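The Summer I Stopped Dressing Up

I own 132 pieces of clothing. I know this because on 15th June I dragged every last thing out of the closet, heaped it on the bed and wrote it all down on the back of an electric bill. Socks didn't count. Neither did the bridesmaid dress, which lives in its own bag and will be buried with me.

The reason for all this was a pair of pants. I'd ordered them from Kolunel, a little label I'd been eyeing for months, and when they came they were huge. I mean sails. I'd spent most of my adult life in jeans so tight I had to lie down to zip them, and suddenly there was all this air around my knees! I wore them to the grocery store, then to the dentist, then four days running, and by the end of the week I couldn't face a single skinny leg in the drawer.

So I started asking people about it. I've been writing about clothes for a long time and I have never had such happy conversations. A woman who runs an alterations shop in Sitanstead told me that half her work used to be taking things in, and now people bring her their old straight-leg pants and ask if she can put a panel down the side. (She can. She'd like you to wash them first.) She keeps a box of denim scraps sorted by fade, from almost navy to almost white, and I could have spent the whole afternoon with my hands in it.

Her advice on hems was the most useful thing I heard all summer. Bring the shoes you're going to wear. Stand the way you normally stand, slouch and all, and look straight ahead while she pins. If you look down to check, the whole back hem drops and you'll be walking on it by October. She also told me not to be too quick to cut. A bit of bunching at the ankle is fine with a wide leg, and you can always take off another inch later, but she has never once been able to glue one back on. 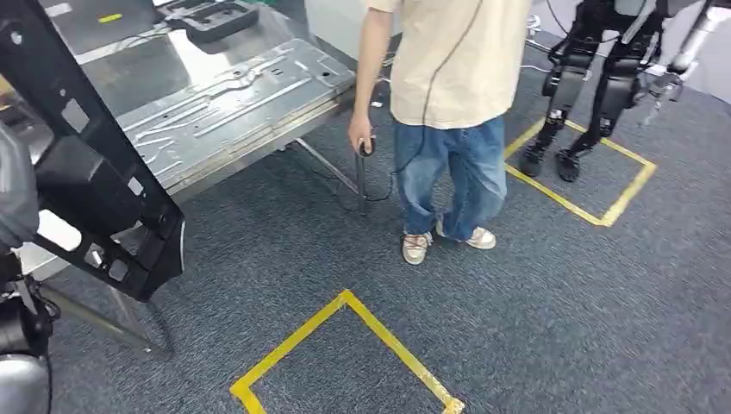
Then there's the matter of what goes on top. The old rule was big on the bottom, small on top, and I followed it faithfully for a month before I gave up and put on one of my brother's old T-shirts. Bliss. You do feel a little like a kid in a school play the first day – maybe the second day too – but then you reach for something on a high shelf and nothing rides up and you're sold.

Shoes took me longer. Flat sandals vanished under all that fabric and heels felt like cheating. I ended up in plain sneakers, the Fjeld ones with the thick sole, and I've already had them resoled.

As for the pile on the bed, a lot of it went to the clothing swap in Kivolham, held twice a year in the old market hall. They had 400 people through the doors this time, and by noon the wide-leg rail was bare while the skinny jeans sat in a stack as high as my hip. A teenager picked up a pair of mine, held them against herself and asked her mother if they were vintage. I bought them the year I got my first real job. I went and got a coffee.

I came home with a linen shirt and a brown belt that's too long, and I still have to make another hole in it.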